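Dallness Gray Utility Cloths, pack of 10
Review by Vega Montes
5 August 2020

I bought these cloths in January for the kitchen and the small workshop, after my colleague Demetrio Aranda told me they were good for drying. I have used them every week, so I think I can give a fair opinion now.

The cloth is plain gray on both sides and has no pattern. It is soft from the first day, and I did not find any strong smell when I opened the bag.

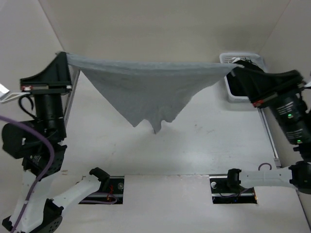 My main question was the thickness, and the seller's page says very little on this point. I wanted something for glasses and for wiping the table, so a heavy towel was not useful for me. Held by two corners, the cloth hangs down in a wide triangle with soft folds, and you can see that the fabric looks thin. For glasses it works very well. For a big spill you will need two of them, maybe three.

I washed them roughly 20 times at a warm temperature. The color stayed almost the same, but the edges became less straight, and on one cloth I had to cut some threads. They also wrinkle easily. If you want a nice flat pile in the drawer, you must fold them soon after drying – I often forget.
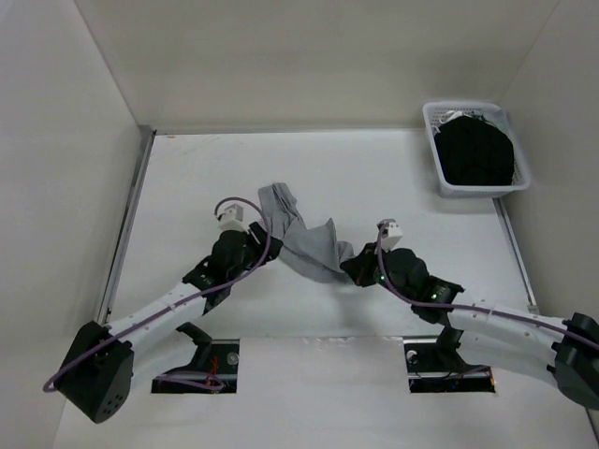

The gray cloth on a white table.

I tried also the Derkach cloths, which are thicker and dry slower. For the bathroom I prefer those. For the kitchen I stay with Dallness, and I will order a second pack.

My rating: four stars of five. I took away one star for the edges.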